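Wunden Park Ground Check, Home Opener
April 2018

I do this walk-round before every Wunden home match, usually with a coffee in one hand and the league form in the other. The form only wants a tick or a cross. My comments are for whoever has the keys next time I'm away, so forgive the rambling!

PITCH

Goal frames anchored, both ends - OK
I hung a bit of weight on each crossbar and nothing shifted. The north goal still creaks, but it creaked all last season too.

Net clips and pegs - FIX BEFORE KICKOFF
Two clips gone on the south goal, low down by the left post. A keeper could get studs caught in that gap. Spares are in the green tub under the bench in the store room.

Playing surface - OK, with a grumble
The middle is lovely. The corner by the parking lot is where the Teltaner kids cut across to get to the bus, and they've worn a groove in it. I filled it with sand and stamped it flat. Please look again at halftime, especially if we get rain.

Corner flags - OK
All up, all the bendy kind. If you find one of the old stiff ones in the store, throw it out.

Sprinkler heads - OK
Every one sitting below the grass. I walk this one in socks, which gets me some looks, but you feel a raised head right away.

Run-off along the touchline - FIX BEFORE KICKOFF
The advertising boards for Wickramasinghe Tires have crept in toward the line again. Our league asks for 60 inches on that side and I measured 51 at the tightest spot. It takes two people to drag them back, so don't try it on your own like I did in September. My back remembers.

STAND AND SPECTATORS

Seats - OK
The stand holds 442 and I sat in far more of those seats than I'd like to admit. Row C has a wobbly one at the end nearest the stairs. I've taped it off and the ticket desk knows not to sell it.

Stairs and handrails - OK
Rails are solid. The yellow paint on the step edges is getting thin, so it's on my list for the summer break.

Exit gates - OK
Both swing outward and both open from the inside without a key. Try them yourself, every time, even if someone tells you they've done it. The east one sticks a little and needs a good shove with your hip.

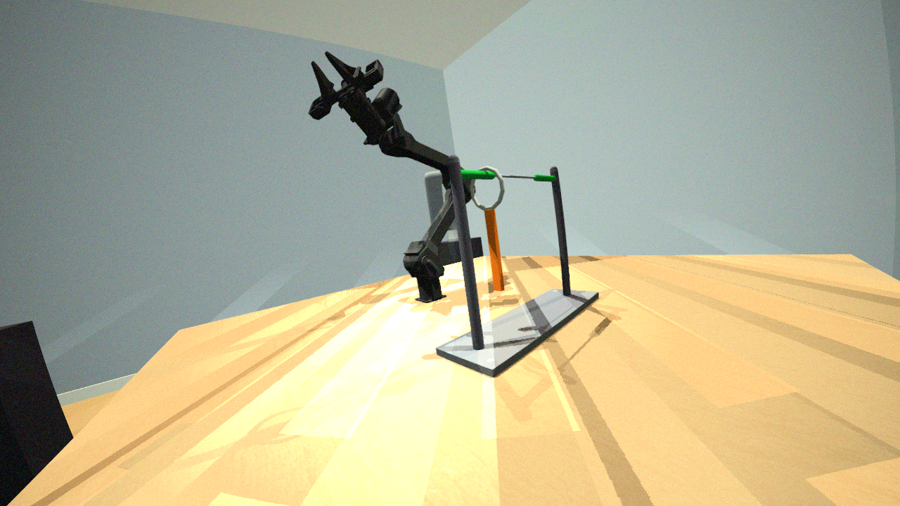 Barrier between the stand and the pitch - WATCH
The long section is fine. The short piece behind the away bench moves if you lean on it, and Wonimlow bring a crowd that likes to lean! I tightened the bolts as far as they'd go. Put a steward there for this match and we'll get the post reset before the next one.

Fire extinguishers - OK
Gauges in the green, tags in date. The one by the snack window had a stack of cup boxes in front of it. I moved them, and I fully expect to be moving them again in two weeks.

MEDICAL AND CHANGING ROOMS

First aid kit - RESTOCK
Low on cold packs and tape. I've put 25 cold packs on the order and they should be here before the match. Until then there are a few in the office fridge, behind the milk.

Stretcher and defibrillator - OK
Stretcher straps all buckle. Defibrillator light is green and the pads are in date.

Ambulance route - OK
Clear from the street to the pitch gate. Keep the team bus off the turning area, please, however nicely the driver asks.

Showers and floors - OK
Water runs warm, drains are clear. Away room mat was curled up at one corner so I swapped it for the spare.

STILL TO DO
Net clips, boards, cold packs, steward for the away bench. Tick them off on the copy pinned inside the office door and leave the key on the hook when you're done.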